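Chapter 4
Columns, and Why They Leave Sideways

Stand a drinking straw on end and press down on it with one finger. You'll feel it push back, politely, for a moment. Then it bows out to one side and the conversation is over. The straw hasn't been crushed. Look at it closely and you'll find the plastic at the top and the bottom in fine shape, with one sad kink somewhere near the middle. Cut an inch off the same straw, stand that on end, and you can lean on it quite hard.

The plastic is the same and the thickness is the same. All you changed was the length, and the length changed everything.

Chapter 3 dealt with members in tension, and tension is an honest business. Pull on a steel rod and it straightens itself out. If it was a little crooked to begin with, pulling makes it less crooked. The load does your housekeeping for you. Divide the force by the area, compare the answer with what the material can stand, and go to lunch.

Compression is the same sum with a trapdoor in it. Push on a rod that is a little crooked and it becomes more crooked, and the more crooked it is, the better the load gets at bending it. Every real rod is a little crooked. So is every real load, in the sense that it never lands on the exact center of anything. For short, fat members this hardly matters. For long, thin ones it is the only thing that matters, and the strength of the material, which you looked up so carefully, may as well be a phone number.

4.1 The shed at Vestergaard

Hafþór Hallgrímsson designed a storage rack for the boatyard at Vestergaard when he was two years out of school. He tells this story against himself every fall, to first-year students, and has agreed to let it be printed on the grounds that they will hear it anyway.

The rack was to hold spare masts and a quantity of lumber on an upper deck. Below the deck stood slender steel tubes, and Hafþór had checked each one with care. He took the load per tube, divided by the area of steel, and got a stress so low that he felt a little embarrassed at the waste. He made the tubes thinner. He checked again, was still comfortable, and wrote "OK" beside the number with a double underline. The double underline is his detail and he insists on it.

The drawings went to Grímur Snorradóttir for review. She sent them back at 4:40 in the afternoon with one question written across the sheet: "How long are they?"

They were long. They were long enough that each tube would have bowed under less than half the load it was meant to carry, with the steel in it barely aware that anything was going on. His arithmetic was correct from top to bottom. He had answered, without a slip, a question about crushing, and the tubes had no plans to be crushed.

The fix cost very little. A row of horizontal braces went in at mid-height, tied back to the wall of the shed, and the tubes stayed as they were. We'll come back to those braces in Section 4.6, once you have the tools to say how much good they did. (Quite a lot. Guess now and write your guess in the margin, in pencil.)

4.2 What we mean by buckling

Buckling is a failure of shape. The member stops being able to hold itself straight under the load, and it finds a bent position that suits it better. The material may still be well within its limits when this happens. A thin steel ruler pressed between your palms will bow out, and when you let go it will spring straight again with no harm done. It buckled and it survived, and if it had been holding up a balcony that would be small comfort to the people on the balcony.

The load at which a straight member gives up being straight is called its critical load. For a member pinned at both ends, the critical load depends on these things:

The stiffness of the material, meaning how hard it resists being stretched or squeezed. Stiffness and strength are different properties. Students mix them up, and so do advertisements.

The shape of the cross section, which we'll measure with the second moment of area from Chapter 2. If you skipped that part of Chapter 2, it has been waiting for you.

The length, squared, on the bottom of the fraction. Double the length and the critical load drops to a quarter. Triple it and you have a ninth.

Notice what is missing. The strength of the material doesn't appear anywhere. If you swap ordinary steel for a stronger and much more expensive steel of the same stiffness, a long thin column will buckle at the same load as before, and you will have a nicer receipt. Manufacturers of building products know this perfectly well. The brochure for the Fustex line of light posts gives the strength of the metal in large blue type on the front and the tables for unbraced length on the back page, in gray.

4.3 Ends matter

How a column is held at its ends makes a great difference, and this is where drawings and buildings tend to part company.

A pinned end can turn but can't slide. A fixed end can do neither. A free end can do as it pleases. Fix both ends of a column properly and, on paper, it will carry four times what it carries with both ends pinned. Fix the bottom and leave the top free, like a flagpole, and it will carry only a quarter of the pinned value. The best case and the worst case differ by a factor of sixteen, for the same piece of metal, cut to the same length, at the same price.

The words "on paper" did a lot of work in that paragraph. True fixity is rare. A post bolted through a plate to a concrete floor looks fixed, and the person who tightened the bolts will swear to it, but the plate flexes a little and the bolts stretch a little, and what you have is something between fixed and pinned. Cautious designers call it pinned and sleep well. Grímur Snorradóttir has a rule for students who want to claim a fixed end: they may do so after they have told her, in one sentence, what is doing the fixing. "The weld" is one sentence. It has never yet been accepted.
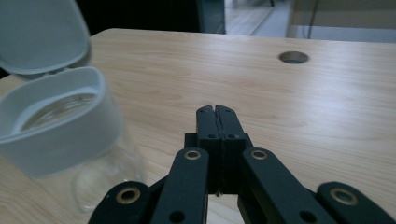 You should get in the habit of sketching the buckled shape before you reach for any formula. Draw the column straight, draw its ends as they really are, and then draw the laziest curve it could bend into. The lazy curve is nearly always the right one. For two pinned ends it is a single bow. For a flagpole it is half of that bow, stood on its base, which tells you at once why a flagpole behaves like a pinned column twice as long. If your sketch has a wiggle in it, ask what is holding the column at the place where the wiggle crosses the centerline. If the answer is nothing, erase the wiggle.

4.4 A quick experiment

You can do this at home or in the lab. You need a bathroom scale, a hacksaw, and a wooden dowel about as thick as a pencil. Saw the dowel into one long piece and several shorter ones. Wear safety glasses, and keep your face out of the line of anything you are bending.

Stand the longest piece upright on the scale and press straight down on the top with a block of scrap wood. Watch the dial and have a partner watch the dowel. Write down the reading at the moment it starts to bow, then stop. Go on to the next piece.

Plot the load against the length. Then plot it against one over the length squared. The first plot will be a curve and the second ought to be something near a straight line, at least for the longer pieces. The shortest ones will fall below the line, and you should resist the urge to leave them out of your report. They are telling you something that we take up in Section 4.5, and the lab instructor has seen the full set of results before.

The class that tried this last May tested 68 pieces. Eleven were thrown out for knots, splits or, in one case, having been sat on. The rest gave a line straight enough to be mildly suspicious.

4.5 Where we are going

Most columns in ordinary buildings are neither drinking straws nor hockey pucks. They live in the middle, where crushing and buckling take turns spoiling things, and the tidy formula for the critical load promises more than the column will deliver. We'll deal with that middle range by way of design curves, which are built on test results and drawn by people who had grown tired of surprises.

Before you go on, try these.

1. A pinned steel column has a critical load of 900 kN. What would it be if the column were half as long? What would stop you from believing the answer?

2. A square post and a round tube are made from the same amount of the same metal, and both are the same length. Explain in words why the tube usually wins. Then explain what goes wrong if the wall of the tube is made as thin as kitchen foil.

3. The Multel footbridge at Illuria has a top chord in compression, with a critical load of 300 kN for each length between its side supports. One of those supports is removed to make room for a sign. Taking every joint as pinned, and the two neighboring lengths as equal, find the new critical load. Suggest another place for the sign.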